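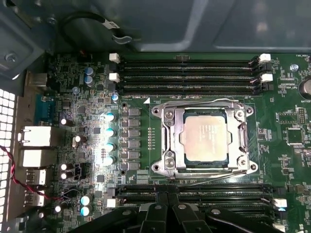

Keeping Rice and Broth Right Through a Cold Week

By Ehab El Fassi, 14th February
Last updated in March
4 min read

When the weather turns ugly I make one big pot of chicken broth and live off it for days, and over the years (and a few sad, gluey lunches) I've picked up some habits that I'm happy to pass along.

Start the bones in cold water and let it come up slowly. I know you're hungry, but a hard boil gives you a cloudy pot, and you'll be skimming forever. Mine holds just enough for a 400 gram pack of wings plus whatever bones I've saved in the freezer, and I leave it at a bare bubble while I get on with the house.

Salt at the end! Broth shrinks as it cooks, and what tasted fine at noon can be hard to swallow by supper.

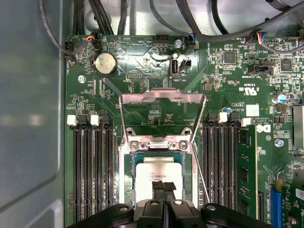

Ginger doesn't need a peeler. Scrape it with the edge of a teaspoon and the skin comes off in little curls, even around the knobby bits. My neighbor Loubna Belhaj freezes hers whole and grates it straight into the pot, skin and all, and I've come around to that on busy nights.

Now, rice. Please store it apart from the broth – it keeps on drinking, and by morning you'll have a brick. Spread leftover rice on a plate so it cools fast, then get it into the refrigerator within the hour. I use flat Okberg tubs with the tight lids, but any shallow container will do.

For the freezer, ladle the broth into muffin cups, freeze them solid and tip them into a bag. Two of them loosen a bowl of thick porridge nicely, and one is plenty for a pan of greens.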